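Living > Family Home > Tidy Corners

Last updated: December

The rack that finally sorted out the building blocks

When Elmarie Zwane moved her family to Dinholm, the toy blocks travelled in a pillowcase, and for months that was where they stayed. She is cheerful about it now, over a pot of tea that has been topped up twice, but she admits that every game began with the whole lot being tipped out on the floor, usually before breakfast. What changed things was a clear plastic rack with open compartments, the kind you might otherwise fill with envelopes — and a rule that only a few blocks come out at a time.
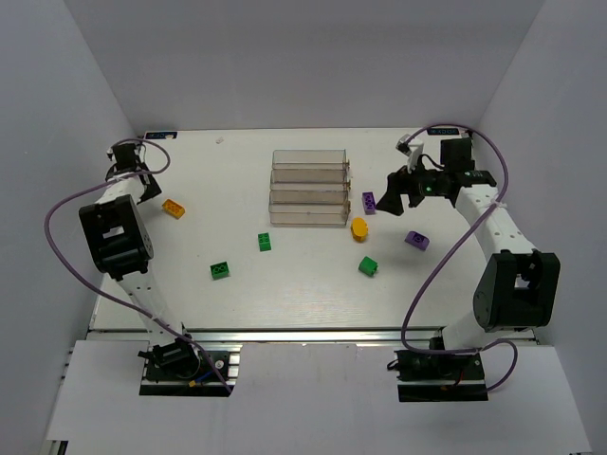
Seven blocks and a clear four-compartment rack, ready for sorting.

I have tried it myself since, and there is a good deal to be said for being able to see through your storage. Green can go at the back, purple next, and the odd orange or yellow piece wherever there is room. Chunky blocks are happier in wide, shallow spaces, where small hands can reach them without upsetting the rest. Elmarie's neighbour, Daichi Honda, prefers to sort by size, and the two of them have been disagreeing about it very pleasantly ever since.
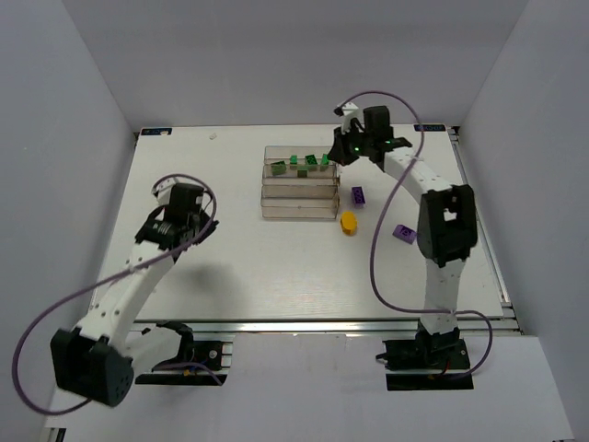
A plain white tabletop leaves plenty of elbow room around the containers.

Do give yourself a decent stretch of table, whichever method you choose, and put the rack towards the middle so it can be reached from both sides. Elmarie does hers at 9 in the morning with the radio on, and keeps the pillowcase for holidays.

Contact us | © Pretport | Back to top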